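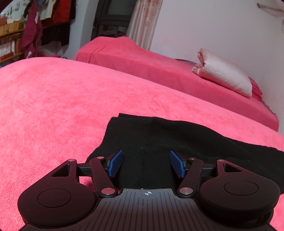 What should you do with dark clothes that end up in a pile on the bed?
Fold them right where they are, flat on the blanket, and put each piece away before you start on the next one.

That simple advice is at the heart of Fold Where It Lands, a new home program from Skerkero that opens to households this April. It is free, it asks for no special shelves or boxes, and it starts in the room where most laundry comes to rest anyway: the bedroom.

The program grew out of a trial in the Huamán apartments, where 50 households agreed to try one small change. They stopped carrying clean clothes from room to room and used the bed as their folding table. Skerkero staff visited each home at the start and again at the end, and came back with notebooks full of tips from the people living there (a good many of them are now in the guide!).

"I went in thinking we would teach people how to fold, and they ended up teaching us," said Wálter Ospina, who leads the program. "One family does all the black things first, while the light is still good, so they can tell the navy socks from the black ones. I do it that way at home now and I love it."

The printed guide, called Trilen, runs to 9 short chapters. It covers T-shirts, fitted sheets, scarves, baby clothes and those slippery fabrics that slide off a stack the moment you turn your back. There is a whole chapter on working on a soft surface. A plush blanket moves under your hands, so the guide suggests smoothing the cloth outward from the middle, folding it in half once, and then pressing lightly before the second fold. Lint gets its own page too, with advice on shaking out dark cotton after it has been lying on anything fluffy.

"My favorite part is how little you need," said Ardalan Kordestani, who wrote the guide. "You have a bed, you have a pile, and you have ten minutes before dinner. We tested every fold on our own laundry, and I have never been so happy to see a wrinkled shirt."

Skerkero will hand out 200 copies of Trilen at the Zerero community center, where two evening folding sessions are also planned. Both begin at 6:30 p.m. and are open to all ages. Guests are welcome to bring a bag of clean laundry from home and leave with it folded.

Copies of the guide and places at the sessions can be reserved at the Zerero front desk.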